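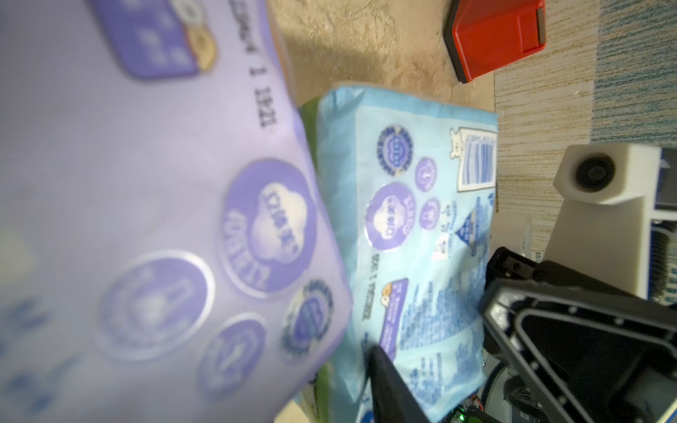 Morikawa, November

gripfan_620
Second round with the Kesix two-finger on soft packs. The purple and light blue bags both say ХЛОПОК, and the crinkled seals are what I wanted to test. Force is at 90 on the controller. Anyone running the Carnimano fingers on film like this?

bentflange
I am. They hold film better, but they're wide. Your black finger is already right on the blue bag with the purple one next to it. Mine would hit both.

oldservo
Disagree. Width isn't the problem, approach angle is. Tilt the wrist and the wide pads go in fine. I'd worry more about the wrist camera. The purple bag is too close and the print goes soft.

gripfan_620
Big print on the blue one is readable, so I'm leaving the lens alone. Will try the tilt.

bentflange
Tilt cost me 2 torn bags. Vendgate lists a narrow pad, part 3053. Try that first.

oldservo
Torn at what force?

bentflange
Same as his, 90.

oldservo
Then drop the force before you buy pads.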